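**Captive power** is the everyday name for electricity that a factory, mine or smelter makes mainly for its own use, usually on its own land and with its own machines. The plant that makes it is called a captive plant. It may run on gas, coal, oil, sunlight, river water or the spare heat from a furnace, and it may or may not stay connected to the public grid. The word "captive" puzzles a good many newcomers (it sounds rather unkind), but it only means that the power has one customer, and that the customer is already standing there waiting for it.

## Origins

Making your own power is older than buying it. Early mills had their water wheels and later their steam engines, and when electric motors came along the owners simply hooked a generator to whatever was already turning. The mill at Drirnthorpe is a nice case of this – its wheel drove the looms directly, then a small dynamo for the lamps, and in the end a proper turbine that ran the whole building. Public supply grew cheaper and steadier as the years went by, and a great many of these little plants were shut down, though hardly ever the ones on sites that also needed steam. 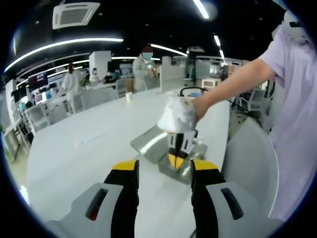 Interest came back whenever grid power became expensive or hard to rely on. Metal producers tend to feel this first, because an electric furnace that loses power for more than a short while may cool down with its load still inside, and getting it going again is slow, costly work.

## How a plant is sized

Planners begin with the base load, meaning the amount of power a site draws even at its quietest, say at four on a Sunday morning. A captive plant built to match the base load can run nearly flat out all year, and that keeps the cost of each unit low. Anything above that level is bought from the grid. The Nakow smelter followed this pattern, with a plant of 50 megawatts and a grid connection for the rest.
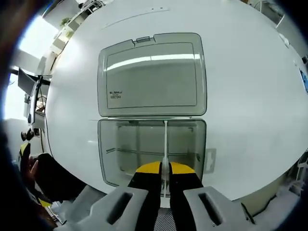
Etornam Tsikata, an engineer who wrote a well-liked handbook on the subject, argued for going a little smaller still and spending the savings on better controls. Her method, which many people call the Tsikata rule, leaves out any load that could be moved to another hour without bothering anybody. Gervasio Escobar took the other side in a long and friendly exchange of letters, pointing out that sites nearly always grow and that a second engine hall costs far more than a bigger first one.

## Waste heat

Furnaces and kilns throw away a great deal of heat, and some of it can be caught in a boiler and used to turn a turbine. The Tedesco cement works gets 16 megawatts this way without burning any extra fuel. Dust in the hot gas is the usual headache, and the boiler tubes need regular cleaning. 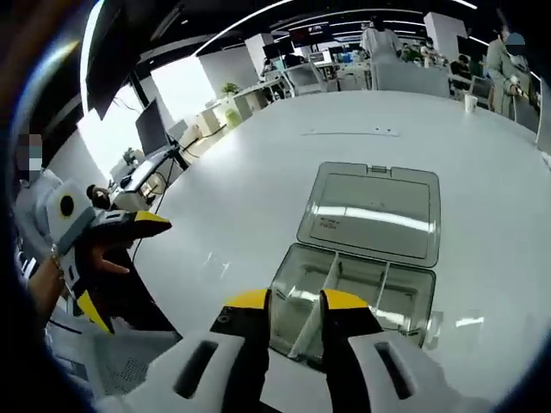

## Selling the surplus

Rules on selling leftover power differ a lot from place to place. Some regions let an owner feed the grid freely, some set a yearly limit, and some allow "wheeling", where power made at one site is carried over public lines to another site with the same owner. Gutach, a group of paper mills, wheels power between two towns 300 kilometers apart and pays the grid company a fee for the trip.

## See also

- Cogeneration
- Base load
- Wheeling (electric power)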